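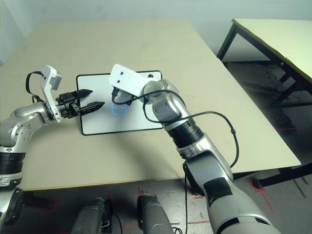

Section 4. Positioning the tables and the board

4.1 Before you start

This section covers the placement of the main table, the side table and the bordered board on a bare concrete floor. Assembly of the Cullgate table frame is covered in Section 3. Do not start this section until all frame bolts have been tightened to the final setting.

You will need:
Tape measure, metric
Red floor marking tape
Spirit level
Soft cloth and neutral cleaner
Chalk or a wax pencil
Hex key supplied with the frame

Two people are needed to move the main table.

4.2 Marking the floor

1. Sweep the floor and wipe the marking area with a damp cloth. Let it dry fully. Tape laid on dusty concrete lifts at the ends within days.

2. Measure 1271 mm out from the wall and make a chalk mark. Make a second mark at the same distance, at the other end of the table position.

3. Join the two marks with a straight chalk line. The front legs of the main table stand on the wall side of this line.

4. Lay red tape along the line at each leg position. Press it down from the middle outward.

5. Cut the ends square with scissors. Do not tear.

Note: Floor tape shows where the legs belong. It does not hold the table in place.

4.3 Placing the main table

1. Lift the table at both ends and set it down inside the tape lines. Do not drag it. Dragging damages the foot pads and pulls up the tape.

2. Check that each front leg is close to its tape line without standing on it.

3. Place the spirit level across the middle of the tabletop, then along the front edge. Adjust the feet one turn at a time until both readings are level.

4. Tighten the lock nut on each foot and repeat the check.

Caution: Keep fingers clear of the underside of the frame when lowering the table. The clearance at the foot plate is less than it looks.

Caution: Do not sit or stand on either table.

4.4 Placing the side table

The side table has a cream top on a black metal frame. It is used for parts and paperwork that are not needed on the main table. It stands apart from the main table and may be set at an angle to it.

1. Stand at the front of the main table, facing the wall. Set the side table to the right.

2. Turn it so that one front corner points in towards the work area.

3. Leave a walkway of at least 94 cm on the outer side.

4. Level the side table as described in 4.3, steps 3 and 4.

Note: The two tabletops need not be the same height. If they differ by more than 41 mm, mark the step on the layout sheet.

4.5 Placing the board

The board is white with a black border. The border serves as the outer limit of the working area. Items used in a task are set down inside it.

1. Wipe the tabletop and the back of the board.

2. Lay the board flat, with its long sides running the same way as the front edge of the tabletop.

3. Measure from the left and right ends of the tabletop to the board. Adjust until both distances match.

4. Press lightly on each corner. If a corner rocks, lift the board and check for grit.

5. Mark the four corners on the tabletop with the wax pencil so the board can be put back after cleaning.

Note: Do not use double-sided tape under the board. The residue is hard to remove from the beige surface.

4.6 Placing the disc

1. Handle the translucent blue disc by its rim. Fingerprints show clearly against the white board.

2. Set it down flat near the centre of the board, well inside the border.

3. View it from the front of the table and again from the side. Light should pass evenly through the disc. A dark patch usually means dirt underneath.

4. Replace the disc if it is chipped or no longer lies flat. The spare is packed with the board, in the Kidcombe sleeve.

4.7 Cleaning and routine checks

Wipe the board and both tabletops at the end of each day. Use neutral cleaner only. Solvents will dull the border.

Check the floor tape monthly. Replace any length that has lifted, and measure from the wall again before laying the new piece. Do not lay new tape over old.

Check the foot lock nuts every 182 days, and after any move.

4.8 Record

Enter the wall distance, the height difference (if any) and the names of both people who moved the table on the layout sheet.

Layout checked: Meifang Xue, Tin-yau Chuang
Section revised: 2026-09-23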